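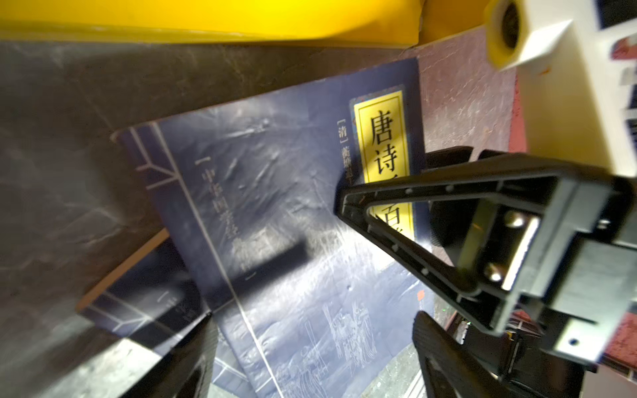
Joreo Twin Shelf Station
Tabletop two-arm station for book and small-item handling

The Joreo is sold as a ready-to-run bench: two arms on one aluminum rail, a walled booth, a camera on each gripper. Dorota Szewczyk wrote this page for buyers at Zostdale, and she has been burned by ready-to-run before. Read the numbers with that in mind.

What the maker claims
Riedl, the reseller, quotes 300 picks between adjustments. We asked what was being picked and got a brochure back. Foam blocks, we suspect. Paperbacks are harder. They slide, the covers bend, and a glossy one throws light straight back at the lens. Ask for the figure with your own stock, stacked flat, the way your shelves really look.

Reach is the other soft spot. Getting a gripper into a low compartment means bending the arm around whatever sticks out above it, and the second arm needs somewhere to wait.

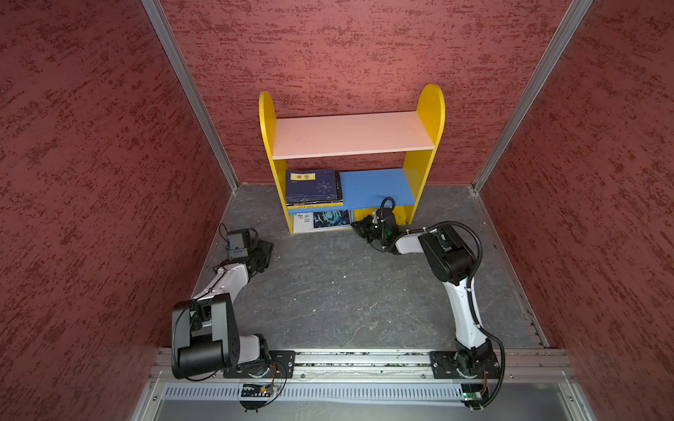 What to budget for
Spare finger set: $784 from Riedl. Buy one up front.
Setup: the quote says 9 hours. Plan on two full days if your walls or lighting differ from the demo booth.
Lead time: 40 days, counted from when payment clears.
Cables: not covered by the basic warranty. They run along the outside of the arm, so price a replacement set before you sign.

Soft goods
The sales sheet says "books, packages and flexible items" as if those were one job. A thing that is twisted or frayed at the end gives the fingers very little to square up against, and a tight shelf leaves no room for a second try.

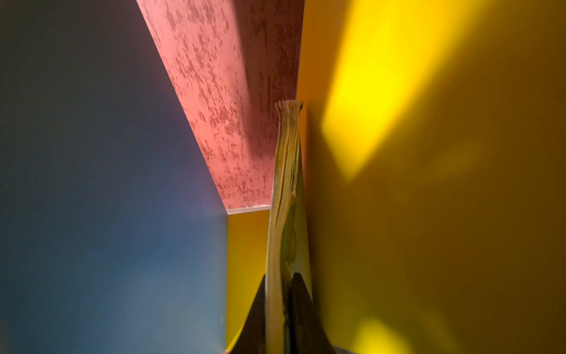

If flexible items are more than a small part of your work, get a trial in writing first. Sestholm offers a paid one and takes the fee off the purchase price. Riedl does not, and would only say they would "look into it" when we called on a Thursday.

Availability: to order. Returns: unopened crates only.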